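Print this page
E-mail this article

REVIEW: Vinby Drekora hand-guiding and remote teaching kit

By Brijesh Negi

The Drekora is a teaching kit from Vinby for single-arm setups. It comes in two parts. One is software that lets you push the arm through a task by hand and record it. The other is a small handheld controller for doing the same thing from a chair. I used it through most of the winter on table jobs: picking up food and dishes, moving them, putting them down again. Guangming Zeng shared the work with me and did more of the remote sessions than I did.

Setup took an afternoon. The installer is clear up to the point where it asks for the payload of the gripper, and there the manual gives two different values on facing pages. We used the larger one. With the smaller one the arm sagged slowly in free-drive mode, and that makes a careful grasp very hard to teach.

Hand guiding is the better half of the kit. The arm feels light near the wrist and heavier at the base, and you learn to stand on the side you are moving toward. Recording starts and stops with a foot pedal. It is a good pedal with a long cord. A slip can be trimmed off the end of a recording, but not out of the middle, so a bad grasp in the first few seconds means doing the whole run again.

The weak point is your own body. Your arm and shoulder are over the table the whole time, and if you are recording from overhead as well, your sleeve ends up in the data. For anything near the middle of a crowded table I gave up on hand guiding and used the controller.

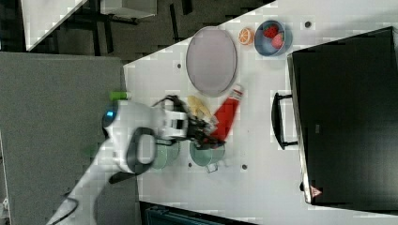
Vol. 2, page 100

A table set like this, with a plate, a bowl of strawberries, half an orange, cups and a squeeze bottle, is where remote control earns its price. When the fingers come down over the end of the bottle and the yellow piece next to it, you need small, slow moves, and the fine mode on the controller gives you those. Hold the side button and your hand motion is scaled down. Zeng left it on for nearly everything. I switched it off for the long reaches.

There is a short lag between hand and arm. You stop noticing it on reaches, but you do notice it when closing the gripper, and for the first couple of sessions both of us squeezed soft fruit too hard. Vinby sells a force readout as an add-on. I think it belongs in the box.

We recorded 600 runs in all and lost very few to software faults. The viewer is plain and quick. You can tag a run as good, bad or unsure, and filter by tag when you export. Export itself is slow, and there is no way to queue several folders, so somebody has to come back and click again.

I have also used the Rajput kit, which costs less and does remote control only. Its controller is heavier and has no fine mode, but its export is much faster. If you never plan to guide by hand, look at that one first. The Plivberg stand fits both controllers and is worth having – the Drekora's own cradle is flimsy and ours cracked.

Support answered both of my questions, one the next day and one after a long wait. A fix for the payload page is promised for May.

I would buy the Drekora again for mixed work, where some tasks are taught by hand and some from the chair. For a lab that only does one or the other, it is more kit than you need.

Reviewed 26th February

Print this page
E-mail this article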